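Vania (service robotisé)

Vania est un service de linge à domicile proposé par la société Florkico, fondé sur un robot humanoïde bipède loué au mois. Le service vise les petits logements, résidences étudiantes et meublés de courte durée surtout. Il prend en charge le chargement et le déchargement du lave-linge, le transport en panier et un pliage simple (draps, serviettes). Repassage exclu. Linge délicat exclu aussi.

Historique

Projet lancé sous le nom de Prillis, d'abord comme simple bras sur rail. Abandonné : trop encombrant, pose trop longue. Florkico reprend alors une base humanoïde et confie le logiciel de préhension à l'atelier Engelbrecht. Première offre commerciale en janvier, limitée à 300 logements. La liste d'attente comptait 1364 inscrits à la clôture.

Fonctionnement

Le robot travaille devant une machine à chargement frontal, hublot ouvert, avec un panier ajouré posé au sol. Deux mains articulées à plusieurs doigts. Il se penche à la taille et plie les genoux pour atteindre les tambours bas, cas fréquent avec les colonnes de machines superposées. Les pièces sont saisies une par une, ce qui rend le cycle assez lent.

Manipulation du linge au pied de la colonne

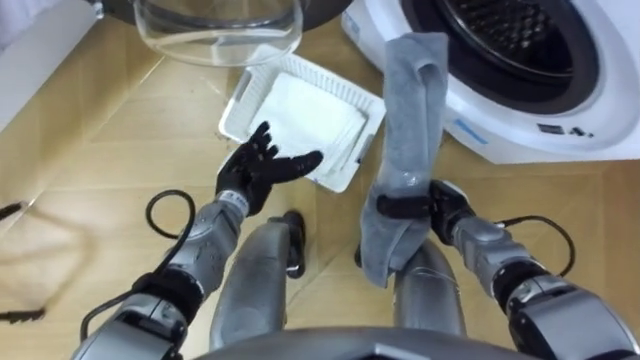
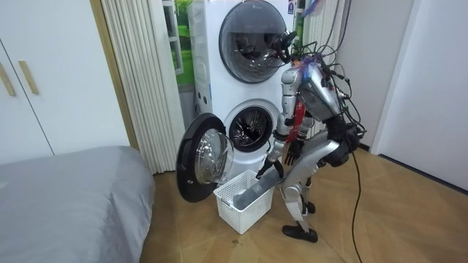
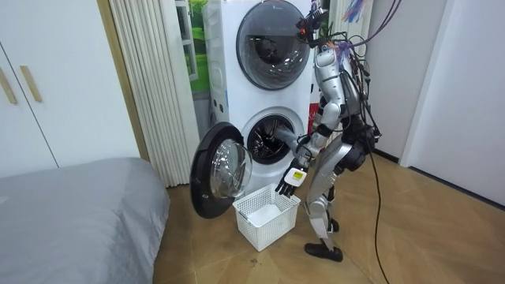
Installation

Visite préalable obligatoire. Le technicien relève la hauteur des hublots, la largeur du passage et le type de sol ; parquet et carrelage acceptés, moquette épaisse refusée. Compter une demi-journée. Le client fournit le panier, de préférence rectangulaire et à bords rigides, les sacs souples étant mal reconnus. La notice conseil de ne rien laisser traîner devant la machine.

Tarifs

Mise en service : 2000 euros, payables en une fois. Caution de 3000 euros, restituée en fin de contrat si le matériel est rendu complet. L'abonnement mensuel dépend du nombre de lessives et n'est communiqué que sur devis. Assistance par téléphone incluse, fermée le mardi.

Limites et réception

Les premiers retours sont partagés. Points appréciés : la saisie des serviettes éponge, la régularité, le peu de bruit en dehors des machines elles-même. Critiques plus nettes sur la lenteur, les chaussettes oubliées au fond du tambour et l'encombrement dans une chambre déjà meublée. Les housses de couette restent un problème connu, le robot les tire parfois à moitié puis s'arrête et attend une validation. Une mise à jour d'Engelbrecht est censée corriger ce point, sans calendrier annoncé.

Plusieurs loueurs de meublés jugent aussi la caution trop élevée. Florkico n'a pas modifié sa grille.

Voir aussi

Robot domestique
Lave-linge
Robot humanoïde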